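Ruddock Bin Cell Setup Guide, 2nd printing - review

Been using this since April, figured I'd write it up before I forget what annoyed me. Short version: good book, bad index, buy it if you run a picking cell and don't have your own written rules yet. Four stars.

What you get. A spiral bound guide, 182 pages, plus a stack of laminated cards and a login for the printable forms. It's a practice guide for people who do bin picking with an arm - how to fix the bin down, how to mark the table, how to dress the cables, what to check before a run, what to write down after. It is not a safety standard and says so on the first page. You still need your risk assessment and you still need to read the arm manual. If you were hoping this replaces either, no.

I run test cells at a small shop. Mixed objects, one arm, one bin, lots of short runs. We had rules before this but they lived in Kenji Ruiz-Ortega's head and on one whiteboard that got wiped. So that's where I'm coming from. Big production line people may find half of it too basic.

The good stuff

Chapter 2, fixing the bin. Worth most of the price. The rule is simple: clamp at two corners minimum, on the side away from the reach if you can, handles pointing somewhere the arm never goes. Then push the bin hard by hand in every direction. If it moves at all, redo it. We had been using tape and hope. Bin would creep a little every run and by late afternoon our grasp positions were junk. Went to clamps and the drift complaints stopped.

They also want a mark on the table for anything that has a home position. Tape corners, L shapes, not a full outline. Full outlines peel up and then you're chasing bits of tape. Corners is enough to put a thing back where it was. I'd have never thought to write that down as a rule but it saves real time when a new person resets the cell.

Cable dressing, chapter 4. Short and good. Tie at regular intervals, leave a loop at the wrist, then jog the arm by hand through the worst pose and watch the loop the whole way. Don't tie hose and cable so tight together that one drags the other. There's a card for this one and it's the card that gets used most here, its already got coffee on it.

Object sets. They tell you to mix what goes in the bin on purpose - something hard, something soft, something shiny, something with a lumpy surface - and to write down the set before the run, not after. Also retire things when they get too beat up, and note the date you swapped them. Obvious? Sure. We weren't doing it. Noemi Mbeki went back through our older logs and could not tell which sets had been used for what. Painful week.

The run sheet. One page, 17 lines. Takes a couple minutes once you know it. I like that it asks for initials on the clamp check by itself instead of lumping it in with "cell ready".

The not so good

The index. Terrible. Look up "clamp" and it sends you to page 17, a table of bolt sizes. Look up "hose", nothing. It's under "dress pack" which, ok, but put in a see-also. I've stuck tabs in mine.

Lighting gets two pages. Two! Metal bins throw bright spots all over the floor and it is half of our trouble. The advice is basically move the lamp. Thanks. The Skatomska booklet is much better on this, with proper worked setups, and it's thinner and cheaper. If glare is your main headache get that one first.

Cleaning and wear. There's a rule that says to replace the bin when "visibly worn". What does that mean. Every bin I've ever used was visibly worn by the second month. Give me a limit, or some photos to compare to. Grirnard has a scratch chart in theirs and even though the rest of that guide is pretty thin, the chart is useful and I've taped a copy up next to the Ruddock cards.

Also the keep-clear rule. Chapter 6 says only the bin and the job sheet should be within reach of the arm. Fine on paper. In a test cell you're going to have strips and sheets and bits of kit around and a rule that everybody breaks on the first day isn't much of a rule. I rewrote ours as "nothing loose inside the motion path, everything else outside the tape" and people do follow that. Check it against your own assessment obviously, don't just copy mine.

Cards are tough but the holes are punched too close to the edge. Two have ripped already. Proline card sleeves fit if you trim the corners.

In use

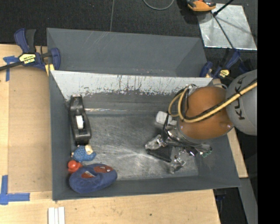 Arm in the bin, clamps on both rear corners, mixed set on the left side.

The clamp chapter is the one I go back to. Same two spots every time, and the check goes on the sheet before anybody touches the pendant. Setup for a fresh run takes us 14 minutes now with the cards, including the sheet. Used to be anybody's guess, depended on who was in.

The bit I didn't expect to like is the handover page. Whoever ends a shift writes what's in the bin, what's clamped where, and anything that felt off. Free text, no boxes. Kenji hated it for a week, now he writes more than anyone. A note like "left clamp feels soft" is worth having at 7 am.

One warning, the forms login only works for one person at a time and it kicks you out without saving. Print a pile and be done with it. I emailed about it, got a polite reply, no fix so far.

Who should get it

New cell, new people, no written rules - yes, get it. You already have a decent procedure and just want to tighten it up - borrow one, copy the run sheet idea and the tape corners, and spend the money on the Skatomska for lighting. Production line with a full safety team - skip.

Would I buy it again, yes. Would pay a bit more for a working index. Docking one star for that and for the lighting chapter, wich really should have been three times as long.

Update: second set of cards arrived, holes are in the same place. Going to sleeve these before they go up.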